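Projektbericht: Warum schmeckt unser Sauerteigbrot jedes Mal anders?

Also, eigentlich wollte ich ja etwas über Zimmerpflanzen machen. Dann hat mir Abdelghani El Khatib aus meiner Projektgruppe ein Glas mit Sauerteig in die Hand gedrückt und gemeint, ich solle mal dran riechen. Damit war das Thema entschieden! Der Ansatz stammt von seiner Tante, die früher in der Bäckerei Benkirane gearbeitet hat, und er heißt bei uns seitdem Ludinus (fragt nicht, der Name stand irgendwann auf dem Deckel).

Unsere Frage war ziemlich simpel: Was ändert sich am Brot, wenn man nur die Temperatur ändert, bei der der Teig ruht? Mehl, Wasser, Salz und Menge vom Ansatz sollten immer gleich bleiben. Im August haben wir angefangen, was rückblickend keine gute Idee war, weil es in meiner Küche unterm Dach nachmittags so warm wurde, dass der erste Teig über den Schüsselrand gekrochen ist, während ich in der Vorlesung saß. Den Versuch haben wir gestrichen und ganz von vorn angefangen.

Insgesamt haben wir danach 26 Brote gebacken, immer in zwei Gruppen: eine Hälfte mit kalter Führung über Nacht im Kühlschrank, die andere bei Zimmertemperatur. Hamish Mahuika hat die Protokolle geführt und war da wirklich streng – wenn ich beim Falten nicht auf die Uhr geschaut hatte, musste ich das als Abweichung eintragen. Fand ich damals nervig, beim Auswerten war ich dann doch froh darüber.

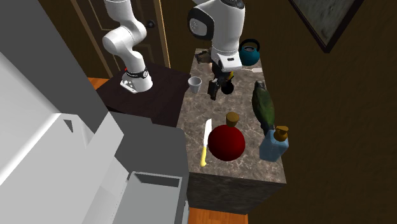

Beim Mehl hatten wir übrigens gleich den nächsten Ärger. Wir haben mit dem Weizenmehl von Hernetti begonnen, und als der Sack leer war, gab es im Laden nur noch eine andere Sorte. Der Teig wurde damit viel weicher und ließ sich kaum noch formen. Drei Brote aus dieser Phase sind deshalb nicht in der Auswertung, gegessen haben wir sie natürlich trotzdem (mit viel Butter, sehr gut).

Bewertet haben wir Säure, Kruste und Krume, jeweils mit Schulnoten, und zwar blind. Abdelghani hat die Scheiben auf nummerierte Teller gelegt und durfte selbst nicht mitprobieren, was ihm sichtlich schwerfiel. Die kalt geführten Brote kamen bei der Kruste fast immer besser weg, sie waren dunkler und hatten diese kleinen Bläschen. Bei der Säure gab es mehr Streit. Ich mochte die kräftigeren lieber, Hamish schrieb bei einem davon »Essig?« an den Rand.

Was wir nicht sauber hinbekommen haben, ist die Temperatur bei den Teigen ohne Kühlschrank. Unser Thermometer von Brelitel zeigte morgens und abends ganz unterschiedliche Werte, je nachdem, ob die Heizung lief, und einen Gärschrank hatten wir nicht. Streng genommen haben wir also »kalt« mit »mal so, mal so« verglichen. Das steht auch im Anhang, zusammen mit allen Tabellen.

Falls jemand aus dem nächsten Jahrgang weitermachen will: Ludinus lebt noch! Er steht bei mir im Kühlschrank, wird einmal pro Woche gefüttert, und ich gebe gern etwas davon ab. Bitte ein sauberes Schraubglas mitbringen.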